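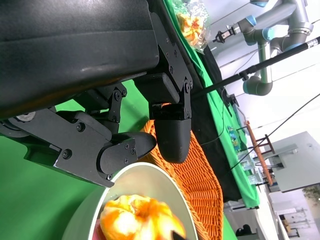

Barnville bus changes, anyone read the new timetable?

mudroomking
Route 7 now skips Pruvost Street on Thursday. Only Thursday. I have lived here long enough not to ask why.

tansy_b
It's the market. They announced it in May.

mudroomking
On page 3 of a notice taped inside the bus – the one that doesn't stop for me.

oldferrypass
Fine by me. The Pruvost stop adds ten minutes and gets two riders.

tansy_b
Disagree, it's packed by 8. Walk up to Koltulby Road, it's 743 steps.

mudroomking
Uphill, with groceries. I'll send a postcard.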